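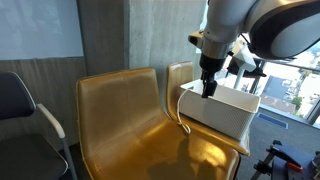
Lenka Hudec would sort the cables before moving the bin, on the grounds that a trailing lead marks the upholstery. The point is fair and is taken up in step 2.

Unit 10: Clearing chairs used as storage

1. Note what is on each seat. An open bin set on a chair counts as one load, contents included.
2. Lift any cable hanging over the rim, coil it and lay it inside the bin.
3. Lift the bin straight up with both hands — do not drag it across the seat.
4. Pull loose wrapping off the seat and flatten it.
5. Wipe along seams and piping with a dry cloth, then the fold between backrest and seat.

Smooth, leather-like covers show scratches sooner than woven ones. Allow 16 minutes per pair of chairs.

Reading for February: Tapley, Bundberg notes, p. 26.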